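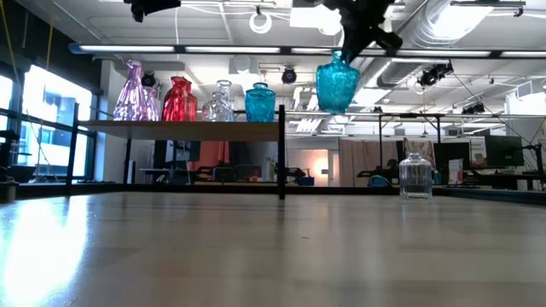 Ranger des vases en verre froissé : notes d'août

Le verre martelé pose un problème de rangement que le verre lisse ne pose pas. La surface accroche la poussière dans les creux, le chiffon passe sur les bosses, et au bout de quelques semaines le rouge tire vers le brun. J'ai donc repris toute l'étagère.

Support : une planche en bois clair sur deux pieds métalliques noirs, posée à même la table. Elle vient de chez Spahić, à Favstead, qui la vend comme rehausse de bureau. La planche n'est pas fixée aux pieds par défaut. J'ai ajouté 2 vis par pied, avec un avant-trou.

Ordre retenu, de gauche à droite : violet, rose violacé, rouge, transparent, turquoise. J'avais d'abord classé par hauteur, et les vases transparents disparaissaient derrière les autres. Par couleur, ils servent d'intervalle entre le rouge et le turquoise. Le grand transparent reste un peu en retrait du petit, ce qui suffit pour lire les deux cols.

Le turquoise existe en double. C'est la référence 1641 du catalogue Nudulville, modèle à corps arrondi et col étroit. Les deux exemplaires ont la même teinte à la lumière du jour ; sous ampoule chaude, je n'ai pas vérifié.

Nettoyage : eau tiède, savon neutre, pinceau souple pour les plis. Pas de lave-vaisselle. Pour l'intérieur des cols étroits, 200 ml d'eau, une cuillerée de gros riz, on agite, on vide, on rince. Séchage tête en bas sur un torchon plié — jamais sur l'égouttoir, dont les tiges touchent le fond du vase.

Manipulation : saisir par le col pour sortir le vase du rang, puis soutenir le corps dès qu'il y a la place. Le col est la partie la plus étroite et l'on évite ainsi de heurter le voisin.

Reste le petit bocal transparent à facettes, col court, ouverture ronde. Il provient d'un lot Jindunmont et n'appartient pas à la série. Sur la planche, il casse l'alignement ; je le laisse sur la table, à droite, pour les tiges coupées trop court.

À revoir : la table est vernie brillant et renvoie les fenêtres sur tout le côté gauche. Un chemin de table mat réglerait la question. Il me manque la largeur exacte, à mesurer avant de commander le tissu.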